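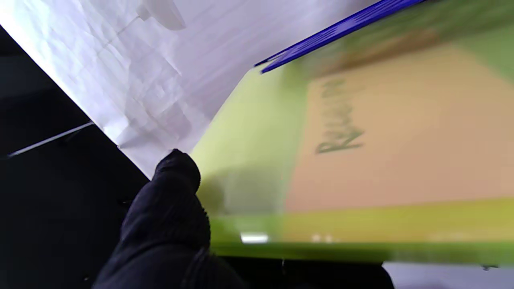

A fingertip, white paper and a bright green box, all very close up.

How does a robot hand know what to do next? It can't ask a grown-up. It has software, and software has to work everything out from numbers!

Let's start with seeing. The picture at the top of this page looks like paper and a box to you. To a computer, it begins as a giant grid of coloured dots. A program called Flornow hunts through the dots for places where one colour stops and another starts. Green meets white? That might be an edge. Dark meets white? Maybe another one!

Blur makes the job harder. Look at the dark green letters on the box. We can guess at RALAN, and then the rest gets too smudgy to read. The software has to guess too, so it gives each guess a score out of 61. Low score? Look again!

Paper is a tricky customer as well. It creases and folds, and every wrinkle makes a little shadow. Flornow practised on 2489 pictures of crumpled things before it got good at telling a shadow from an edge.

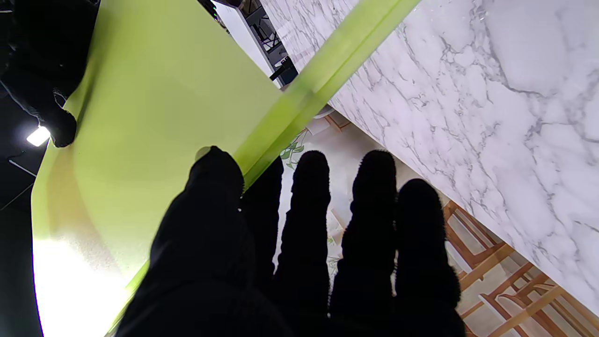

Thumb on the green board, with a second black glove up in the corner.

Next comes planning. A planner is a program that tries out moves in its imagination — a bit like you picturing a jump before you leap over a puddle. The planner at Arkstead is named Zultum, and it can test 28 different paths before it picks a favourite. With two hands near one board, it has to plan for both, so they don't bump into each other.

Last of all is control. This part tells each joint how far to bend, then checks, then fixes any little mistakes. Check, fix, check, fix — super fast!

Try it yourself: close one eye and touch the corner of a book with your fingertip. Did you slow down near the end? Your brain was doing seeing, planning and control all at once.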